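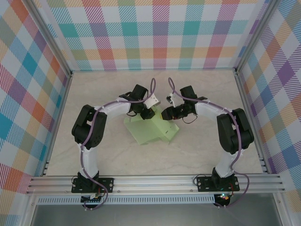 Watch party checklist, finale night (with my comments)

Okay, so it's May, the Dedwood final goes out live at 9 p.m., and I have 36 people coming over to see who gets crowned. If you're new to the blog, Dedwood is the one where they drop twelve sort-of-famous people in a ghost town and we vote them out one by one. I did this last year without a list and we blew a fuse during the second ad break, so this year there's a list! I went through it this afternoon and typed my comments in as I went.

POWER AND CABLES

Projector and speakers on separate outlets: OK
Comment: The fuse culprit last year was the slow cooker, which I had plugged in behind the TV stand. It's staying in the kitchen for good.

Extension cords checked for nicks and bent prongs: ONE FAILED
Comment: The long orange one has a split near the plug. In the trash it goes. I've had it since my first apartment and I'm a little sad about it.

Cords taped down where people walk: OK
Comment: Used the wide tape this time. Still need to do the bit by the patio door.

String lights, no cracked bulbs or bare wire: OK

SCREEN AND SEATING

Projector screen stand locked, feet weighted: OK
Comment: Gave it a good shove and it wobbled but stayed up. I put a sandbag on each leg anyway (Team Ovano fans jump, and you know who you are).

Folding chairs opened and sat in: 2 FAILED
Comment: Both had a loose rivet on the left side. Tied a ribbon on them and stuck them in the shed so they can't sneak back into the rotation.

Clear path to front door and patio door: NEEDS WORK
Comment: The beanbags always drift. I'm moving them up front where the path isn't, and the cardboard cutout of Cullinane has to come out of the hallway. He scared my mother half to death on Sunday-dinner duty and he blocks the light switch.

KITCHEN

Smoke alarm tested: OK
Comment: Loud. Very loud. Sorry, neighbors.

Fire extinguisher needle in the green: OK
Comment: It lives under the sink, so I've moved it to the counter for the night.

Hot food held at 140 or above: CHECK AGAIN AT 8
Comment: Chili and the pulled pork. Thermometer is in the drawer with the batteries.

Nut-free snacks on their own table: OK
Comment: Labeled, with their own tongs. Please don't swap the tongs!

OUTSIDE

Fire pit away from the fence and the awning: OK
Comment: Dragged it farther out onto the gravel. Bucket of water and the hose are both right there.

Porch step light: FAILED, FIXED
Comment: Dead bulb. New one's in.

Sparklers for the winner reveal: NOT HAPPENING
Comment: I know, I know. If Clondimetti wins after getting 106 nominations all season I'll want to set something off too, but the grass is dry and I've bought confetti.

OTHER STUFF

First aid kit stocked: NEEDS BAND-AIDS
Comment: Also the burn gel expired, so that's on the shopping list.

Noise: OK
Comment: Told both sides of the street we'd be done by midnight. One side is coming over, so that's half the problem solved.

Rides home: OK
Comment: Niamh Ó Conaill is driving the first carload and isn't drinking. She's also running the prediction sheet, and I'd like it on record that she had Ovano out in week three and was wrong by five weeks.

STILL TO DO BEFORE 7

Tape by the patio door
Move Cullinane
Band-Aids and burn gel
Ice
Find the good remote

If you're coming, park on the left side of the road and come in through the side gate.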